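I want to complain about the word "refurbished" for a while. Mute me if you need to.

1310 likes 124 shares

My toaster oven died, so I went looking for a used one and ended up comparing listings for all kinds of stuff I don't need. Vacuums, headphones, a bread machine. Every one was refurbished, renewed, restored, reconditioned or "like new." I couldn't find a single seller willing to say "used."

So I started asking sellers what they'd done to the thing. Same message every time: what was wrong with it, what did you fix, what did you replace? Most didn't answer. One sent me the word "tested" with a thumbs up.

Tested how? If you plug in a vacuum and it makes a vacuum noise, I guess you've tested it. I could do that in your driveway for free.

I'm not against buying used. Most of what I own is used. The fridge in my garage is from about 1981, it came with the house, and it will outlive me. My problem is paying extra for an adjective.

Because you do pay extra. There's a store near me in Ledonbridge with two shelves. One says OPEN BOX and the other says CERTIFIED RENEWED. I saw the same model of coffee maker on both. The renewed one cost more and had somebody's coffee in it.

I asked the guy at the counter who does the certifying. He said "corporate." I asked what corporate checks. He said it's a process. He was perfectly nice, and I don't think he had ever been told.

Share

OK, so what does the word legally mean? I've been reading about this at night like a person with no hobbies, and as far as I can tell it mostly means whatever the seller's own page says it means. So you have to go find the page.

I read the one from Fisach, the outlet chain. It's long. It uses the word "inspection" over and over and never says what is being inspected. There's a line that says items "may undergo" cleaning. May! My dog may undergo a bath.

To be fair to Fisach, they do take things back without a fight. My neighbor returned a blender there with no box and no receipt. That policy is worth something to me. The sticker isn't.

Lyons is the other big one around here and I like them a little better, but only because their labels split it up. "Returned, unused." "Returned, used." "Repaired." Three plain labels that a kid could understand. Then they put a gold seal on all three, and I'm back to not knowing what the seal is for.

Someone's going to say "you get what you pay for." OK, but what did I pay for? That's the whole question. When I buy a used car I can at least ask for the repair records. Ask for the repair records on a stand mixer and people look at you like you asked for its birth certificate.

2 comments

Computers are where people get really touchy about this, so let me do computers. A desktop is the one thing in the house where a normal person could check the seller's work. The side comes off. You can look at the power supply, you can look at the board, and you can ask which parts are original. 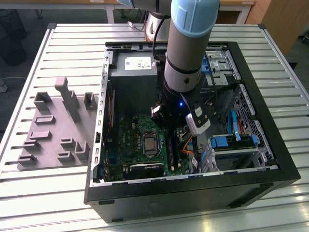
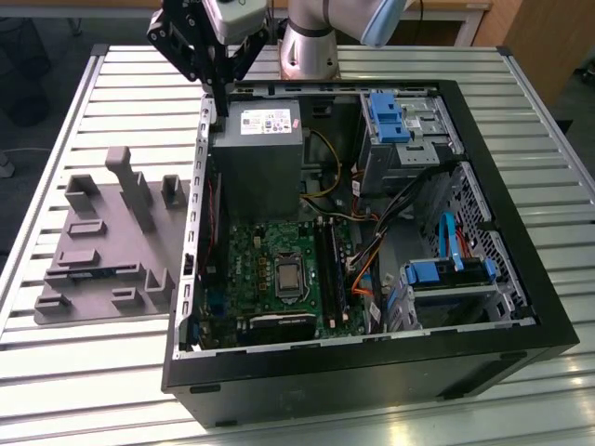 And still the listings tell you nothing! "Professionally refurbished desktop, fully cleaned, great condition." Was the drive replaced or only erased? Is that the power supply it shipped with? I've read pages of these and the ones that name a single replaced part are rare enough that I started saving them.

The ones I saved are nearly all from small sellers, by the way. One person in Tatby writes listings like a mechanic's invoice. New fan. New battery on the board. Scratch on the left side, see photo. One USB port is flaky and I didn't fix it. I would buy a kidney from this person.

The word "refurbished" isn't anywhere in those listings. I checked twice. When somebody has really done the work, they just tell you the work.

Reply Share

Now the part where people yell at me. I don't think "better for the planet" belongs on the box unless you can back it up. Keeping something out of a dump is good. I believe that. I also believe a lot of stuff with a green leaf on it was never headed for a dump. It was returned because it was the wrong color.

If a jacket gets bought, tried on, mailed back and sold again, that's a return. Stores have been handling returns forever. Putting a leaf on it doesn't make it a rescue.

Same with "we saved this product." From what? You're a store. You sold it.

I asked one online seller how many of their renewed items had been broken at any point. I got a very cheerful reply about their values and a coupon code. I used the coupon code. I'm skeptical but I'm not rich.

Share

Somebody in the replies says the warranty is what you're paying for, and that's the best argument I've heard so far. A real warranty on a used thing is a good deal. So read it before you buy. Look for who pays the shipping and whether they can swap yours for "a comparable item," in their opinion.

"Comparable item" is doing a lot of work in these things. A friend sent back a dead pair of headphones and got a different brand, in a worse color, also refurbished. The clock on her warranty didn't start over either. It kept running from the first pair.

And watch for the ones where the warranty comes from a third company you've never heard of. Try calling the phone number before you buy. I did that with one and got a recording telling me to visit the website. The website told me to call.

Another reply: "I've bought refurbished for years and never had a problem." I believe you! I've bought plain old used for years and hardly ever had a problem either. Most things work. That's why it's so easy to slap a word on them and take the credit.

What would change my mind is pretty simple. Show me two identical used things, one with the sticker and one without, and show me that the sticker one lasts longer often enough to cover the difference in price. Maybe somebody has those numbers. If they were good numbers I think I'd be seeing them on the sticker.

Until then I ask what was wrong with it. If they say nothing was wrong, I ask for the used price. This has worked on me exactly once as a buyer, on a floor lamp, and I felt like a king in that parking lot.

I also ask for a photo of the bottom. People clean the front. The bottom of a toaster oven will tell you how the last family lived.

Comments

Edit, since a few people asked: yes, this goes for phones too, but phones are harder, because you can't see in there and the battery number they quote you is from a screen they're showing you. Ask whether the battery was replaced. If they say it's "optimized," walk away.

And for the person who says I should just buy new: new stuff gets returned too, gets taped back up and goes back on the shelf as new. I once opened a "new" board game that already had somebody's scores written on the pad. Grandma was winning.

I did find a toaster oven. Yard sale, evening, the lady was already folding up the tables. I asked if it worked and she said "it did in June." Best product description I've gotten all year. I bought it on the spot.

It runs a little hot on the left.

Share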